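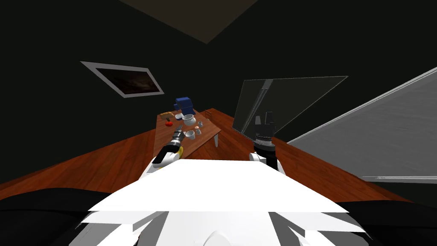
Getting name badges and printed pens for a trade fair, how early to order?

Good evening to all. I work for a small company which makes seals for grain dryers, and in April we will have our first booth at a regional farm energy fair. My boss gave me the task to order giveaways. I have a quote from Boychuk for 499 pens with our logo and another from Trulo for 963 pens, where the price per pen is lower but the setup fee is paid separately. The visitors expected are some 389 in total. Is it wise to take the bigger quantity? And how many weeks before the fair must I send the logo file? I have never done this, so please excuse me if it is a simple matter.
Mistow

Take the smaller one. Not every visitor will pass by your booth, and many will not want a pen.
Molledo

I prepared fairs for my former employer during several years, so I will try to answer both parts.

For the quantity I agree with Molledo, unless you have already a second fair planned. Please ask each supplier for the full price with setup, shipping and tax included, and compare these totals. The lower price per pen can disappear very quickly.

For the time, I always sent the logo six weeks before. Send it as a vector file, because a picture copied from your website will look bad when it is printed small. Then ask for a proof and let a colleague read it also. One time we received the pens with 2 numbers exchanged in our telephone number, and I had approved this proof myself.

Also check with the organizer if the badges are included in your booth fee. In my case they were, and I had ordered our own for nothing.
Aaliyah Bouchard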